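Mar 1, 2021
Levente Magyar

Hi everybody,

I have been meaning to answer the folding thread for days, and then it grew so fast that I kept having to start over. What a great thread, though! I'm picking it up from this one, because it's the message that got me out of my chair:

> I fold everything straight off the line and my shelves still look
> like a landslide by the next morning. Is it the folding or the
> shelves? I have read all 107 messages in the archive that mention
> T-shirts and I'm no wiser.
> – Frei

Frei, I think it's the heap. I mean the stage before folding, when everything gets dumped in one place and you pull out whatever sleeve is nearest. I used to start right there and I was always fighting the pile. Now I do a round of pulling apart first, with no folding at all, and it has changed the whole job for me. Everything gets its own patch of surface, gets a good shake and is laid out flat with the seams where they belong. Only then do I fold.

The surface matters more than I thought, too. I love a smooth one for this – you can slide a shirt around to square it up without dragging creases into it. A bedspread grabs at everything. And do it somewhere you like to look at! Big flowery wallpaper, pink and orange on deep teal, makes me cheerful before I've touched a single thing.

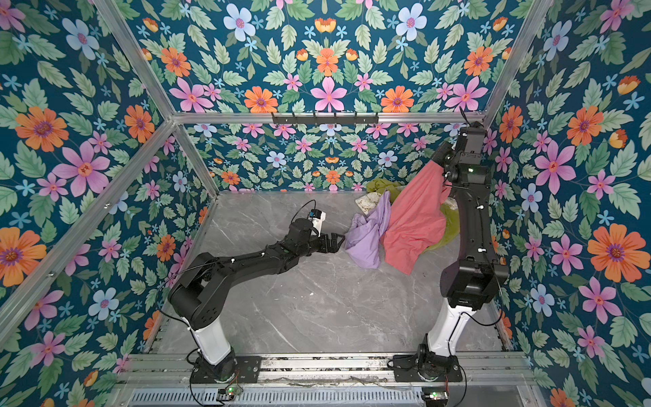

Plasov wrote back to me off-list that shaking out is fine for shirts but hopeless for anything stretchy, and that knits should be lifted with both hands from underneath and put down once, where you mean them to stay. I tried it with two old sweaters and I'm completely converted. The shoulders stay put!

So my order at the moment goes like this. Thin stuff comes out first, as it gets the most wrinkled from lying under the rest. Then the knits, Plasov style. Then anything with buttons (I close the top one and the middle one, and leave the others alone). Towels and plain cloths go last, since they forgive everything. If a piece is tangled up with another I take both out together and sort them out in the open.

Color helps me as well. When the things in a pile are all different it's so much easier to see where one ends and the next begins. Dark socks on dark trousers are my weak spot, and I'd welcome any tricks.

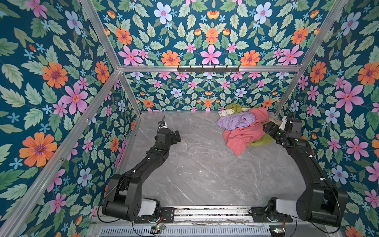 Salmon pink, lavender, yellow-green and cream, in the corner.

On shelves, Frei, I'd keep the stacks to seven shirts. Mine lean over after that, whatever I do. Does anyone file theirs upright in a drawer? I started in November with one drawer and I'm itching to do the next.

Levente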